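Search posts
Search

Okay, thread. I spent Thursday evening reading my town's new rule on home food businesses so you don't have to, and I have feelings.

Quick background: here in Wirnport you could always sell bread and jam from your own kitchen at the farmers market. Selling from your front porch? Total gray area. Starting in July it's legal, with a 90 dollar permit. 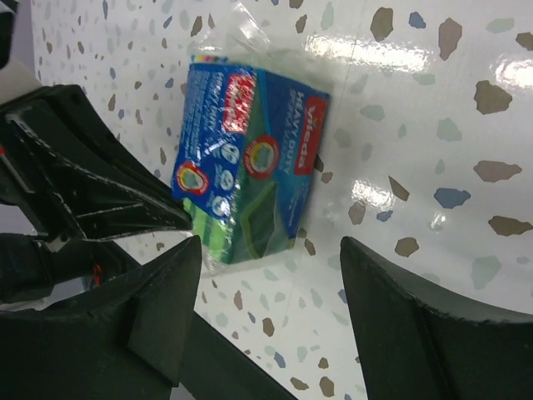 Do you need a kitchen inspection before you can get the permit?
Only if you're selling something that has to stay cold. Bread, cookies, jam and dry mixes just need the form and a label with your ingredients on it.

I like this a lot! My neighbors over in Plernance still have to rent time in a commercial kitchen to sell one loaf of banana bread, and that's money gone before they've even bought flour.

The part that bugs me is the cap. You can only sell on 52 days a year, so basically once a week, and if it pours all day and you get zero customers (hi, it's me) that day still counts as used.

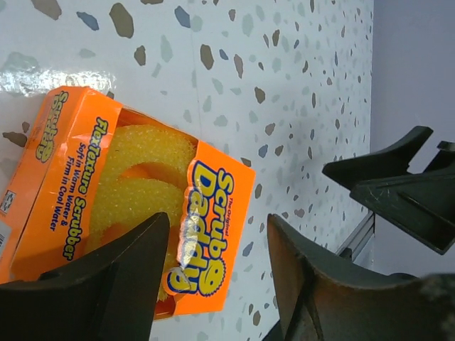 And you have to log every one of those days on a paper sheet and mail it in. On paper! By mail! The same office takes dog licenses online.

The council's argument is traffic. Fair enough on Forsberg Street, where parking is already a mess, but I'm on a dead end and my busiest customer walks over in slippers.

What I'd love is a trial run: let three neighborhoods go without the cap for a year, write down the complaints, then look at what came in and set the number from that.

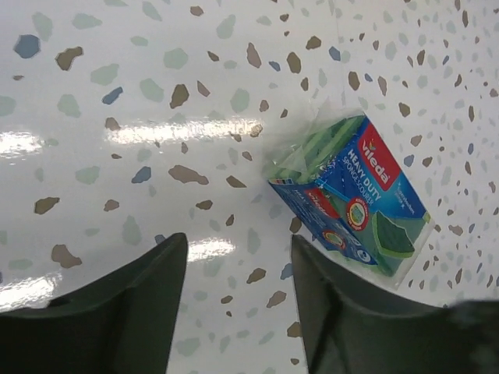

Sponges, still in the pack.

I said pretty much this in my comment letter. They got 130 letters, so mine's in a big pile, but they do read them into the record (slowly, in a very flat voice).

If you want to send one too, keep it short and say what you sell and what the rule would cost you. The folks at Steter Bakery did theirs in four sentences and it was better than my two pages.

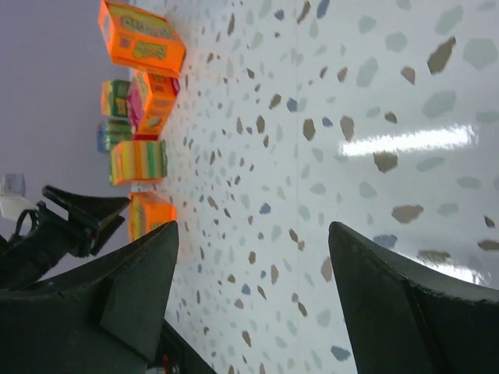
Also put your street on it, they toss the ones without an address. Comments close at 5 pm the day of the next meeting. I'm going, and I'll post whatever they decide about the cap.

Contact | Copyright Porch Bread Posts | Back to top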